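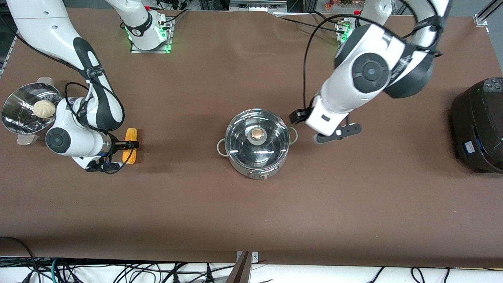
Wir kommen im August mit dem Auto aus England zurück, wo wir Verwandte in Clilstead besuchen. Seit dem Brexit blicke ich bei den Einfuhrregeln der EU nicht mehr durch. Wurst und Käse dürfen wohl nicht mit, das habe ich verstanden. Aber wie ist es mit frischem Gemüse aus dem Garten, zum Beispiel so einem gelben Maiskolben wie auf dem Foto? Es geht um kleine Mengen für uns selbst, nichts zum Verkaufen. Außerdem haben wir meistens 2 Gläser Honig dabei. Die Fähre legt um 19 Uhr ab, und ich möchte nicht erst im Hafen anfangen auszupacken.

berkdale

Frische Pflanzenteile brauchen bei der Einreise aus einem Drittland grundsätzlich ein Pflanzengesundheitszeugnis, auch im Reisegepäck. Ausgenommen sind nur Ananas, Kokosnüsse, Durian, Bananen und Datteln. Mais steht nicht auf der Liste, also dalassen oder vorher aufessen. Für Dosenmais gilt das nicht, der ist verarbeitet. Honig ist bis 2 Kilo pro Person erlaubt, deine Gläser sind also kein Problem. Großbritannien zählt als Drittland, Nordirland wird bei diesen Regeln anders behandelt. Verbindlich ist, was der Zoll auf seiner Internetseite schreibt, dort würde ich kurz vor der Abreise noch einmal nachsehen.

Moriarty

Wir sind die Strecke schon oft gefahren und wurden nie kontrolliert. Ein paar Äpfel hatten wir immer dabei. Würde mir da keinen Kopf machen.

ziltia_west

Dass ihr nicht kontrolliert wurdet, ändert an der Vorschrift nichts. Mir haben sie im Hafen mehr als 200 Gramm Käse und eine Tüte Tomaten abgenommen. Bußgeld gab es keins, aber wir standen eine ganze Weile an der Seite. Beim Honig stimme ich zu.

Heckenweg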